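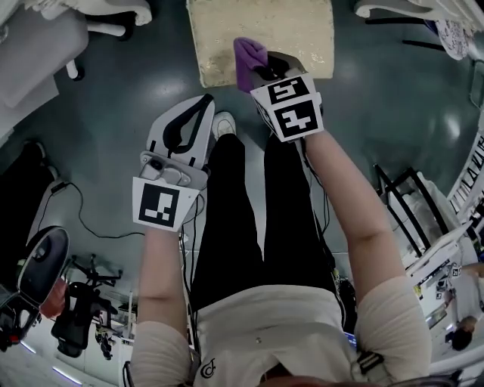 Jana Hinrichs would have kept the old pair. The Rieger grippers shut harder, she said, and a hard grip forgives a lot of sloppy aim. She had used them since October and saw no great need to change.

Her view carried some weight in the comparison, which put the Rieger up against the lighter Cekum hand-held set over two weeks at Trevton. Both are worn and worked by a person, and both record finger opening, wrist position and video for training an arm later on. The question was which one gave cleaner recordings of cloth handling.

Each set was used for 600 recordings. The Rieger weighs 441 grams a side and the Cekum 140 grams less, a gap that people noticed by mid-morning. Gunther Bauerfeind logged the rest breaks and found them longer on the Rieger days.

Grip force mattered less than expected. Cloth doesn't weigh much, and the failures came from fingers closing on nothing, or on two layers when one was wanted. The Cekum's softer trigger made it easier to feel for a single fold. Its weak point was tracking. When the operator turned a wrist too far, the marker went out of view and the position data jumped. 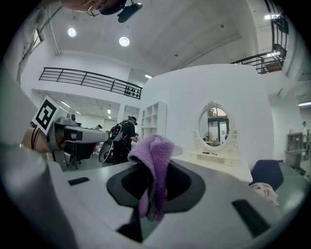
Tracking is where most of the sorting time went. Carola Schmieder checked the recordings by hand and threw out any with a jump in them. Openings were the hardest targets for both sets. A fleece towel hanging over a rim, with part of it down in the hole, gives the fingers a bunch of folds to choose from and very little room beside them. Operators tended to roll the wrist to get in, and that is the movement the marker handles worst.

Jannik Hellwig tried a second marker set at an angle to the first, and the jumps became less common. The change adds a little bulk near the hand, and two operators complained of knocking it on table edges.

Trevton has ordered the Cekum for its cloth work and will keep the Rieger for tools and bottles. Trials with the Dranasico controller start on Mon 17 February, using the same towels.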